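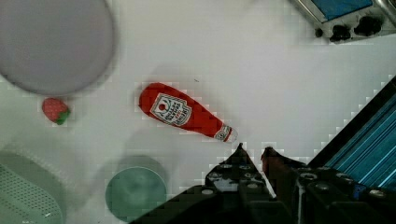 Put the planner where people can read it

I have spent most of the past two years on the software side of tabletop manipulation, and the opinion I hold most firmly after that time is a dull one. The part of the system that decides what to do next should write down its reasons in a form a person can read, and it should do so before the arm moves. Most teams I know treat this as a debugging feature to be added later. I think it belongs in the first week.

Our stack is called Vahidi. It has a perception module that finds objects and guesses what they are, a planner that picks an object and a grasp, and a controller that turns the grasp into joint motion. There is nothing unusual in that list. The same three boxes appear on slides everywhere, with arrows between them. What the slides leave out is what travels along the arrows. In our first version, the perception module sent the planner a list of poses with a score next to each one, and the planner sent the controller a single target. When a grasp went wrong, we had a target and no record of what had been turned down.

We work mostly with toy kitchen items. They are cheap, they come in bright colors, and they can be bought again when one wears out. People outside the field sometimes assume they are too easy. A ketchup bottle on its side is a fair test. It is long, it narrows at one end, and it has a label that looks different from every angle. A planner can reasonably pick the wide part of the body, or it can go for the cap end, and both choices look fine until the approach has to pass close to something else. I want to know which of those it considered.

During one bad week in August we logged 147 failed attempts. We sorted them by hand, and the sorting took longer than the runs had. The controller team was sure the fault was in perception. The perception team was sure the planner was picking poor contact points. I was writing planner code then, and I was sure the controller was cutting corners on the final approach. Each of us had a few runs that supported our own story.

When we finally added a written record to the planner, 59 of those failures, replayed from stored sensor data, turned out to share one cause. The planner was throwing away good grasps because a collision check was using an old copy of the object list. It then fell back to whatever was left. The code for this was eleven weeks old and had passed review. Any of us could have found it in an afternoon if the planner had been made to print a line saying "rejected, overlaps plate" when the plate had already been moved.

That line is all I am asking for. A record of each candidate, whether it was kept or dropped, and a short reason in words. We now store it beside the images and the joint data for every attempt. We looked at Kusix, the log viewer used by the group in Pirville, and liked it well enough to write an exporter for it, but a text file would do. We used a text file for the first month.

There are three objections I hear often, and I will take them in the order I usually hear them.

The first is speed. Writing strings takes time, and a planner that runs in a tight loop has little to spare. My answer is that our planner does not run in a tight loop, and I doubt most tabletop planners do. It runs once before a grasp and again if the scene changes. The controller does run fast, and I would not put words into it. The cost on the planner side was too small for us to see next to the cost of the camera pipeline.

The second objection is that learned policies have no candidates to write down. A network takes in images and puts out motion, and whatever choice was made is somewhere in the middle. I take this one more seriously. We run a learned policy on part of our work, and I cannot get a sentence like "rejected, overlaps plate" out of it. But a learned policy is rarely alone. Something chooses when to start it, when to stop it, and when to hand over to something else. Something checks its output against the joint limits. All of that is ordinary code with ordinary branches, and in our system those branches had caused a good share of the trouble we blamed on the network. Log those, and the part you cannot explain gets smaller.

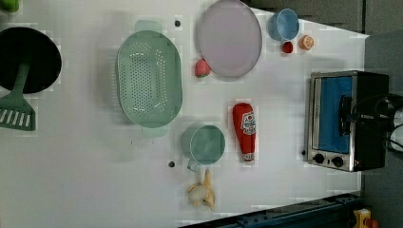

The third objection is about clutter. With two or three objects on the table, a list of candidates fits on a screen. Put out a pan, a colander, cups, a plate, and several small pieces of food, and the list gets long. People say no one will read it. They are right that no one will read all of it. I don't read all of it either. I search it for the object I care about, and I read those lines. A long record that can be searched is still much better than a single target with no history.

Clutter is also where the record earns its keep. A colander has holes, and our depth filter used to treat them as noise on some runs and as gaps on others. A spatula lying across a pan can come back from perception as one object or two. If it comes back as one, every grasp on the handle is planned for something with the size of the pan, and the gripper opens too wide or the plan is dropped. From the video alone this looks like hesitation. From the record it reads as a segmentation error, and it goes to the right person the same day.

I have a complaint about tooling as well. The robotics tools I use are very good at showing geometry. I can turn a point cloud around, color it by height, and draw the gripper in any pose I like. They are poor at showing decisions. There is no standard message type for "I considered this and said no," so each team makes its own or goes without. We made ours, named it after the street the lab is on, Tondumwood, and it has eight fields. I would gladly delete it if something shared came along. It would need an object name, a pose, a verdict, a reason, a timestamp, and a pointer back to the perception frame that was used. That last field is the one people leave off. It is also the one that would have caught our stale object list on the first day.

There is a cost I should be fair about. Reasons written in words can be wrong. A programmer writes "unreachable" for a branch that later comes to cover something else, and the record then misleads everyone who reads it. This has happened to us 2 times that I know of. In both cases we lost most of a day. We now review the reason strings along with the code, and we ask that a changed condition come with a changed string. It is a small chore and some people grumble about it.

I would still make the trade. A new engineer on our team can open a failed run and tell within minutes which module to look at. Before, that took a meeting, and the meeting usually ended with the person who spoke longest getting their way. Our success rate went up after the August fixes, but I would not claim the record did that. People fixed bugs, and the record told them where to look.

If you are starting a manipulation project this month, add the record before you tune anything. Write the rejected grasps to disk with a reason, tie each one to its frame, and keep the files for as long as you keep the images. Our older runs have the images and nothing else, and I have mostly stopped opening them.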